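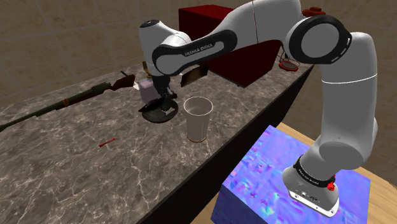 ## 4. Your first planned grasp in simulation

Now for the fun part! By this point Badum is installed and your scene loads without errors, so you can let the planner move the arm. The steps use the kitchen counter scene with the Franka arm and the black disc as the target.

1. Start the simulator and wait for the status line to read `ready`.
2. Open the **Targets** panel and pick `disc`. The other objects on the counter stay in the scene as obstacles, so leave them switched on.
3. Set **Approach** to `top-down` and **Standoff** to 40 mm.
4. Press **Plan**. Badum samples 14 candidate grasps, drops any that bring the wrist or fingers too close to a neighbor, and ranks the rest.
5. Click through the ranked list. Each one plays as a ghost motion – it's a great way to get a feel for how the planner thinks.
6. Choose a grasp and press **Run**.

**Note:** The paper cup is close to the disc. If every candidate is rejected, lower **Clearance** to 8 mm and plan again.

**Note:** Textures are shuffled on every reset, including the block under the arm's base. Bright, rippled patterns are normal. To keep one look while you debug, tick **Lock textures**.

**Caution:** Clearance values tuned in simulation don't carry over to hardware. Reload the `Trundstead` safety profile before you connect a real arm.

If the fingers stop just above the disc and stay there, check the log for `contact timeout`. Carleen Bolger's patch in the May build lets you raise that limit under **Control > Contact** – a lovely little addition.

Next: section 5, Recording a run.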